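January, border wait notebook, 4:30 pm

OK, picking up where I left off on the Grokdale crossing. The new customs rule between Grokdale and Venano has been in force since the start of the month, and I finally have a clean set of truck waits to play with. 83 trucks in the sample, all northbound, and the longest one sat for 63 hours! I went back to the log twice on that one because I figured it was a typo (it wasn't, the driver had the stamped slips).

The ministry bulletin says 696 permits went out under the old quota and that all of them still count. Fine — but the gate office at Cordier was turning some of them away, so somebody over there is reading a different memo than I am.
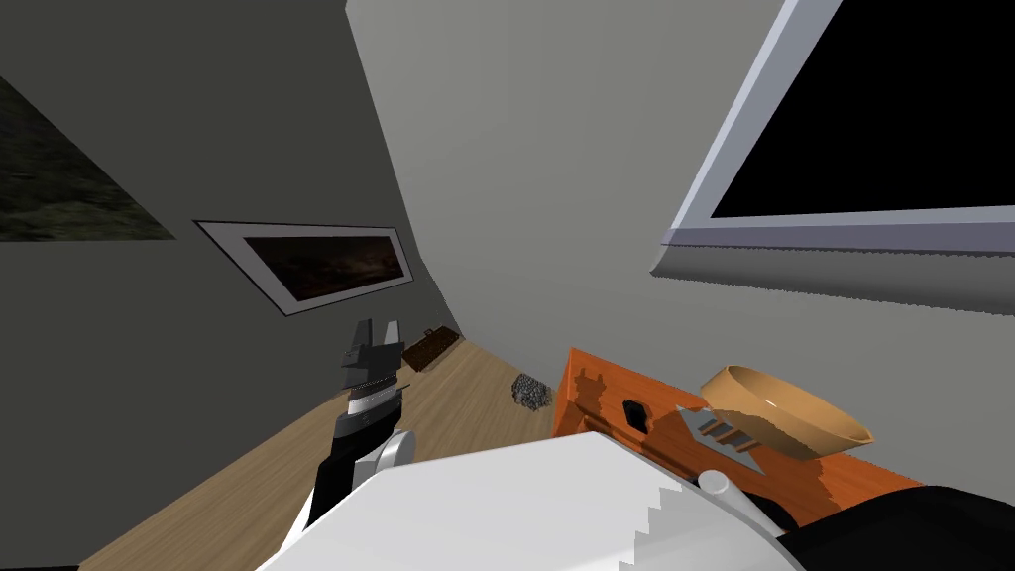
The Cordier desk wrote back after lunch to say that old permits are good only if the cargo was declared before the rule changed, and that the bulletin "should have said so on page one." Well, it doesn't, I looked. That moves six of my trucks into the other column, and I'll have to rerun the medians tonight.

Also still waiting on the Grarkia side. They promised the southbound sheets and then went quiet once their parliament started arguing over the transit fee. I'm leaving those rows blank for now. If you're using the shared copy, please don't fill them in from the newspaper numbers — they mix buses and trucks.

To do: fix column F, ask Cordier for the actual memo.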